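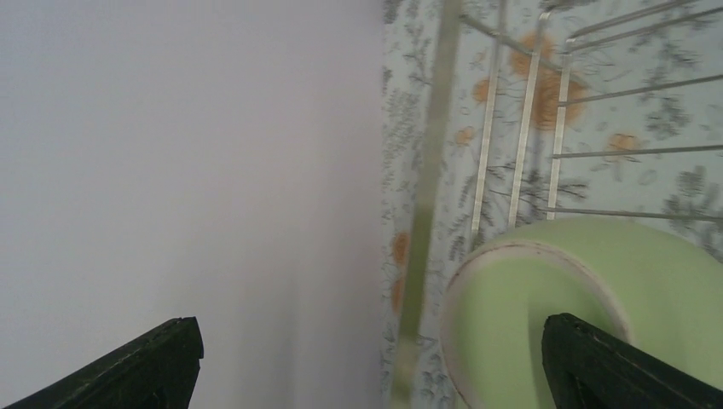
Grading Load and Feedback
Notes for Unit 5, Practicum in Secondary Teaching
Instructor: Oi-ling Kong

Read these before the December meeting and bring your course calendar for next semester. We will use it in the second half.

1. Where the hours go

Most new teachers guess low on how long grading takes. They picture one paper and forget the stack. The case for this unit is Ho-yin Kuo's first year at Metell, where he taught five sections of tenth-grade English and kept a log of everything he collected. By the end of the year he had taken in 2,310 pieces of written work. That includes quizzes and homework checks as well as essays, so the pieces are not equal. A homework check might take him 20 seconds. An essay took him 15 minutes early in the year and less later on.

Work the arithmetic for the essays alone. One section turned in 44 essays over a grading period. At 15 minutes each, that is 660 minutes, or 11 hours, for one section. He had five.

Kuo's log also shows when the grading was done. Very little of it happened during his planning period, which went to copying, email and parent calls. Most of it happened after 8 p.m.

2. Three kinds of collected work

Practice. Students do it to get better at something. It needs a quick look and a completion mark. Many teachers grade all of it closely and run out of time for the rest.

Checks. Short quizzes, exit slips, one-paragraph answers. You read these to decide what to teach tomorrow. Sort them into piles (has it, close, not yet) and record a mark only if you need one.

Graded products. Essays, tests, projects. These get full comments or a full rubric. Plan the due dates before the semester starts.

The line between practice and checks is not always clear. Kuo's vocabulary sheets began as practice and turned into checks by October. Decide which one it is before you collect it, and tell the students.

3. Comments

Limit yourself to two comments on content and one on mechanics per essay. Write them as something the student can do next. "Weak evidence" is hard to act on. "Add a quotation to your second paragraph and explain it" is better.

Comments on a draft get used more than comments on a final copy – students who already have a grade tend to look at the grade. If you can only comment once, comment on the draft and score the final with the rubric alone.

The Jekance rubric (handed out in Unit 3) works for most essays of 600 words or so. For longer papers use the Clondier sheet, which has a separate row for sources.

4. Staggering due dates

Do not collect essays from every section in the same week. Kuo did this twice in the fall and was still returning papers a month later. In the spring he moved two sections back a week.

Check the school calendar for the end of the marking period and count backward. Allow a full week between the last essay and the day grades close.

For the meeting

Mark every graded product on your calendar, by section. Estimate the minutes for each and total them by week. Circle the heaviest week and be ready to say what you would move or drop.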